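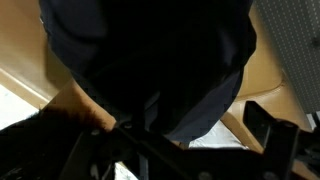

Dark navy fabric, seen close.

About Drululance

By Mackenzie Friesen
Updated in March
Print this page | E-mail this page

Drululance is a clothing repair workshop in the town of Landry. We mend clothes which people wear every day, at home and at work, and we send them back ready to wear again. We do not make new clothes and we do not sell cloth. We have been asked many times to do both, and until now we have always said no.

I opened the workshop after I had worked nine years in alterations for other people. In those years I mostly shortened trousers and took in dresses for weddings. It was good work and I learned from it, but the customers also came with other things in their bags: a sweater with a hole at the elbow, a jacket where the zipper had stopped in the middle. My employer did not want to take these jobs. A new zipper takes a long time and the customer does not like to pay more than the jacket cost. I used to take some of them home and do them in the evening, at the kitchen table.

The first year of Drululance we repaired 1,017 pieces. Now it is more than 4,000 in a year, and we have two rooms in place of one. The front room is for receiving and for the finished work. The sewing machines are in the back, where the light is better in the morning.

What we repair

Most of what we receive is simple: cuffs, hems, pockets, elbows, zippers, and the elastic in waistbands. Cuffs are the largest group. On a sweatshirt the cuff is normally the first part which gives up, because it goes in the sink, in the dog's mouth, over the hand when it is cold. We can change the whole cuff or only close the edge. If we have ribbing in the same color we use it. If we do not have it, we write to you and propose the nearest color before we cut anything.

Dark blue and black clothes need a special word. There are many different dark blues. Two tops from the same shop, bought in the same week, can be different after one year of washing. For this reason we keep 28 dark threads on the wall, and we choose with the garment in the hand, at the window. From a photo sent by telephone we can say if a repair is possible, but we cannot choose a thread.

We do not repair shoes, leather, wetsuits or down jackets. For down jackets there is a good service at Zurnico, and we are happy to give you their address. 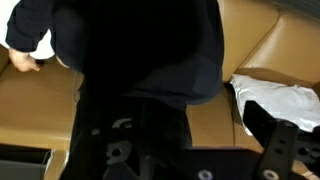
How it works

You can bring your clothes to the front room or send them by mail. Please wash them first. We must return unwashed clothes without repair, and then you pay the mail both ways, which is a pity for everybody.

Put a safety pin or a piece of tape where the problem is. A small hole in a dark fabric is easy to miss, even for us, and we have more than once repaired very carefully a hole which was not the one the customer meant. Now we ask for the pin.

When the package arrives we look at each piece and send you a price. Nothing is started before you agree. If the repair costs more than we think is reasonable, we say it, and you decide. Some people want it repaired anyway. A hooded sweatshirt that you wear on the sofa every evening is not worth much money, but you know exactly how it sits on your shoulders and you do not want another one. 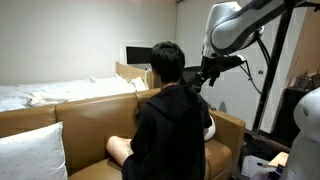

I think about this often when I write the prices. The clothes we wear at home receive more hours than the good ones in the closet, and still many customers excuse themselves when they put them on our counter. Please do not. Old pajama trousers are treated here the same as a coat.

Who we are

We are a small team and most of us work part of the week. I do the receiving and the zippers. The knitted repairs are done by two colleagues who learned it in different countries and do not agree on the right way to close a heel. Both ways hold.

Our order pages and the messages you receive from us are run by Netatel. If a message does not arrive, look first in your spam folder and then call us.

Visits

The front room is open from 9 a.m. to 4 p.m. In August we close for two weeks to clean and oil the machines. Packages which arrive in this time are kept safe by our neighbor and opened when we are back.

Print this page | E-mail this page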